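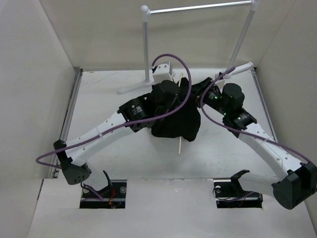

Two arms, one black cloth: the bench at Kokberg during a recording session.

Kokberg workshop passes 587 recordings in its cloth-handling project

Sat 21 May

Anyone who has ever tried to teach a small child to hang up a coat will have some sympathy for the team at Kokberg, who have spent the spring doing much the same thing with a pair of robot arms, and who told visitors at this week's open afternoon that they now have 587 recordings safely stored (and a fair few more that went in the bin!).

The project, known as Pummont, is gathering examples of how two arms can work on a piece of fabric together. A person guides the arms through a short task, the movements and the camera pictures are saved side by side, and the whole lot is later handed to a learning program, which tries to pick up the knack for itself. Cloth was chosen because it is so awkward. A cup stays the same shape wherever you put it down, whereas a crumpled cloth is a new puzzle every time, and a black one is harder still, as the folds are so difficult to tell apart on camera.

"People come in expecting something very grand, and then they see us fussing over a bit of fabric and a stick for a whole morning," said Elínborg Blöndal, who runs the recording sessions and was kind enough to let several of us stand far too close. "But I do get fond of it. You start to notice how much your own hands know."

Each session lasts until 13 good recordings have been made or until the person guiding has had enough, whichever is sooner. Every one is then watched back by somebody who was not in the room, and given a mark from one to four. Anything marked one is thrown away. Those marked two are kept in a folder of their own, and Eyvindur Arnardóttir, who looks after the learning side, is rather protective of them. He would like the program to see a slip and a second try now and again, and he has set aside 106 such recordings to find out whether they help.

The arms have been in steady use all spring, and the most common cause of a lost morning, we were told, is a cable that has worked itself tight. Kárason, the firm that supplies the workshop's spare parts, has promised a fresh set of fingertips for the grippers before the summer.

The first training run on the full collection is planned for July, once a second bench has been set up at the Onley site across the river. Visitors will be welcome there too, and Elínborg asks that anyone with old tea towels or pillowcases to spare bring them along, the more creased the better.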